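Winterizing the fresh water system, the quick way

Writing this up fast before I forget the order again. We lay up in December, no shore power, no heat aboard, so every drop of water that can freeze has to come out or get replaced with the pink stuff. Took me most of an afternoon the first year. Now it's done before lunch.

What you need

Nontoxic antifreeze, the propylene glycol kind. NOT the car kind. 8 gallons does our boat with a little left over. Short length of hose that fits the pump inlet. Bucket, flashlight, rags, adjustable wrench. Somebody at the faucets if you can talk them into it, Lerato usually does ours.

Step 1. Empty the tanks

Open every faucet and let the pump run till it starts sucking air. Then shut it off right away, they don't like running dry. Ours is a Kinness and it gets loud when the water's gone, so you'll know. There is always a puddle left in the bottom of the tank. Get in through the inspection plate and sponge it out. Tank holds 174 gallons across both sides so the puddle is not small.
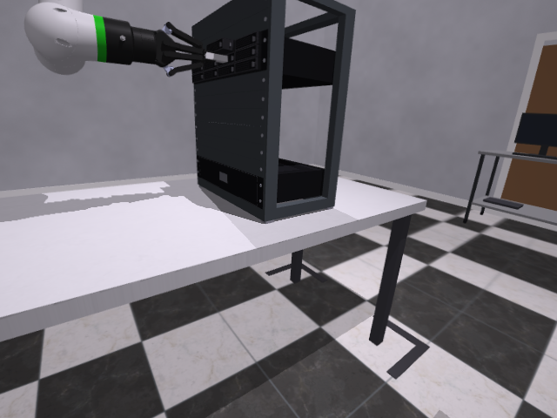
Robot arm and open-frame rack on a long white table.

Step 2. Drain the water heater

Turn the heater breaker OFF first. Tape it off. Put a note on it too. Igor Jasińska, two slips down from us, burned out an element in spring by flipping it on with the tank empty, and he'd been doing this for years.

Let the water cool down. Open the relief valve on top, then the drain at the bottom. Slow at first, then it all comes at once. Ours drains to the bilge, so check the bilge pump is working before you start — not halfway through.

Step 3. Bypass the heater

Don't fill the heater with antifreeze, waste of money. Disconnect the cold in and hot out and join the two hoses together. If you have a bypass kit just turn the valves. We fitted a Gresel one and I wish we'd done it sooner. Leave the drain open all winter.

Step 4. Pull the antifreeze through

Take the hose off the pump inlet, put your short hose on, drop the other end in the jug. Pump on. Go to the farthest faucet, cold side, open till it runs solid pink. Close. Hot side, same thing. Then the next one back toward the pump.

Watch the jug! It goes faster then you think and you'll pull air.

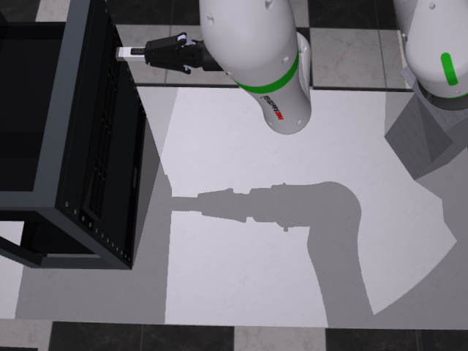 Do not forget the deck shower. Everybody forgets the deck shower. Also the transom one if you have it, the washdown, the icemaker line, and the toilet if it flushes with fresh water. Pour a cup down each sink and shower drain for the traps.

Step 5. Filters

Unscrew the housing, dump it, throw out the cartridge. Wipe it dry and screw it back on hand tight with nothing inside. Clean the pump strainer while you're down there, it's a little clear bowl and it will crack if water sits in it. A new one cost me 20 bucks plus the wait.

Step 6. Last things

Leave all faucets open halfway. Pump breaker off. Write down what you disconected and tape the list inside the locker door.

In spring: close the heater drain, undo the bypass, fill the tanks, flush until no pink and no foam. Fill the heater all the way before the breaker goes on. Water tastes a bit sweet for a day or two, second tankful is fine.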